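Filed under: Course materials / Robot software / Perception and planning

Unit 6. From detection to a reachable grasp

Notes by Shona Hapeta. Read together with the Zedix node reference. Lab questions go to Alfie Naylor.

6.1 Inputs

The perception node publishes one list of candidates per cycle. Each candidate carries a class label, a score, a mask and a point cluster cut from the depth map. The planner does not use the label. It uses the cluster and the shelf model, and the label only decides the order in which goals are tried.

Clusters with fewer than 60 points are dropped. Clusters above 2000 points are downsampled before the box fit.

6.2 Shelf model

Fit the shelf before the objects. Plain white panels give weak depth returns in the inner corners, so the back plane is often missing. Fit the front edges of the dividers first, then extrude by the known depth of the compartment. Each compartment becomes five collision boxes: floor, ceiling, back and two sides. A planner that treats the unit as a single solid block will reject every goal.

6.3 Approach direction

For an open cubby the approach cone is centered on the outward normal of the opening. Sample wrist poses inside the cone and discard those where any finger link meets a divider.

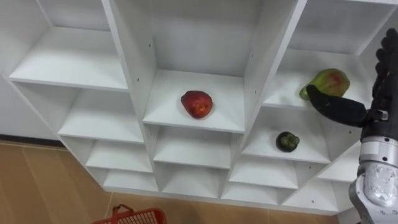
The check has to run on the whole hand. An extended index finger may clear the opening while the curled fingers strike the side panel. In the Darnia log set, 517 plans were rejected at this stage, almost 75 percent of them for contact between the outer fingers and a divider.

For an oblong object near the front edge, test first contact against the support polygon. A push along the long axis slides it. A push off the axis turns it, and the box fit is then stale – request a new cluster before closing the hand.

6.4 Exercise

Modify the sampler in the Fairclough package so that the cone narrows with compartment width. Report the rejection rate before and after, using the same seed.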